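Keeping bread for sandwiches
January 2023

I have baked the same white tin loaf since October and kept notes on how it behaves after it leaves the oven. The baking is covered in an earlier post. What follows deals only with storage and slicing, where most of my failures have been.

Cooling

The loaf uses 700 g of strong white flour and goes into a long tin. It needs to stand on a wire rack for 3 hours before it is cut. I tried cutting sooner and the crumb dragged on the knife and closed up into a gummy line near the base. A cloth over the top during cooling softens the crust, so leave it off if you want the crust firm.

Why it goes stale

Staling is mostly a change in the starch and only partly a loss of water. As the loaf cools, the starch begins to set back into a firmer structure, and this carries on for days. It is quickest at fridge temperature. A wrapped loaf in the fridge will therefore be firm well before a wrapped loaf on the worktop, even if both weigh the same as when they went in. Warming a slice reverses part of the change for a short time.

Slicing

Sandwich bread wants an even slice. I use a long serrated knife and a slotted guide from Villside. The slots are slightly too wide for the blade, which lets it wander on the far side. Turning the loaf on its side helps, as the side crust gives less resistance than the top.

A triangular cut shows up an uneven slice more than a square one does, as the long side is where the filling can be seen.
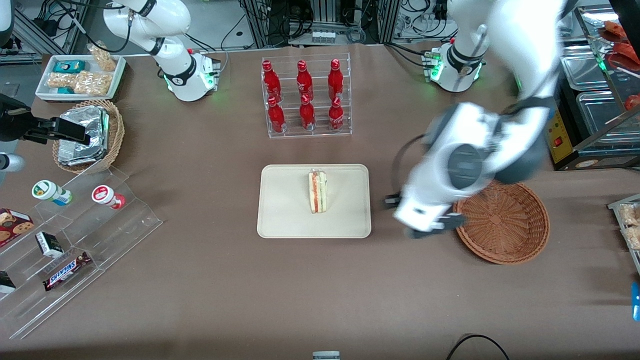 Freezing

Slice first, then freeze in a flat bag with the air pressed out. Put baking paper between slices if they are fresh, or they will weld together. Thaw in the bag at room temperature. Lai-ching Hsu wrote to say she butters hers from frozen and lets them thaw as made-up sandwiches. This works with cheese. With tomato it does not, and I would add that on the day.

Next I will repeat the loaf with 20 g of butter in the dough and compare the firmness after two days.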